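Equipment Budgets > Grippers and Teleop > Hand-held sets, how many to buy first?

kombo_bench
Okay, I need a sanity check before I send this up the chain. We're a small shop (Lallescombe, you won't have heard of us) and I've got money for cloth folding work starting in September. My plan is 16 hand-held grippers in one go, plus headsets, and then we worry about arms next year. The quote from Sullance comes in at 2,000 a pair with the mounts. Does that sound nuts to anyone?

MizunoT
16 is too many! Buy two pairs, work with them for a month, then order. We bought big on the first round and ended up hating the finger shape, and you can't send those back once they've been screwed to anything.

karine_p
I'm going to disagree with Tatsuya a bit. If you buy two pairs and one thing breaks, you've got a person sitting on their hands and you're still paying rent. I'd go for four pairs and a bag of spare fingers. The fingers are cheap and they're what wears out, at least on ours.

kombo_bench
Spare fingers weren't even on my list, thanks. What about tables? I put down 84 for each one and my boss laughed.

wafula.u
Your boss is right to laugh, but the other way, you can go cheaper. Any big table with a cloth over it does the job for shirts. Put the money into headsets and cables. And get a few soft surfaces too (sofa, mattress, whatever you have), because fabric moves differently on those.

MizunoT
Agree on the cables. Still say two pairs.

karine_p
And you're still wrong :) Two people at one table is already two pairs if each of them is working with both hands. That's your whole order gone on day one.

muthoni_m
Kombo, look at how much floor you have before you fight over pairs. We got the Kioko carts on sale and then couldn't get them past the tables. Navy fabric and hand-held grippers in all three of these, and look how much room goes on everything else:
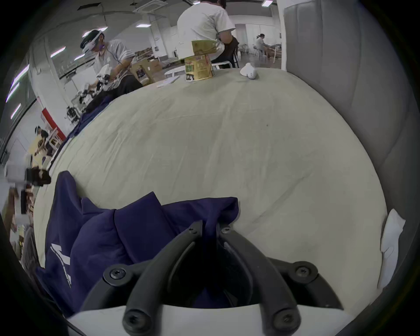
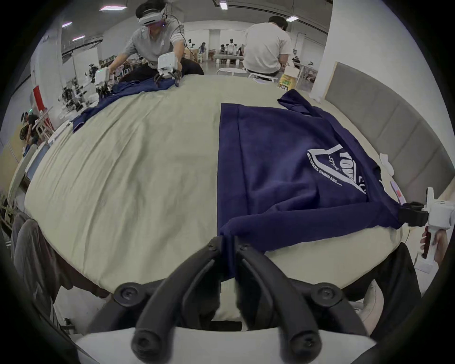
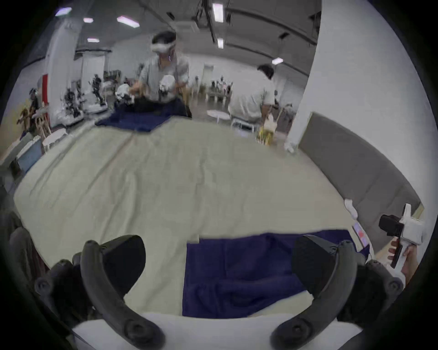
wafula.u
Quick one for whoever has done this more than once. Should the spare fingers go on the same order as the grippers or on a separate one later?

karine_p
Same order. You pay shipping once, and you know the screws and fingers match the version you bought. I did it separately with Floruvden and got 3 sets that needed a different bracket.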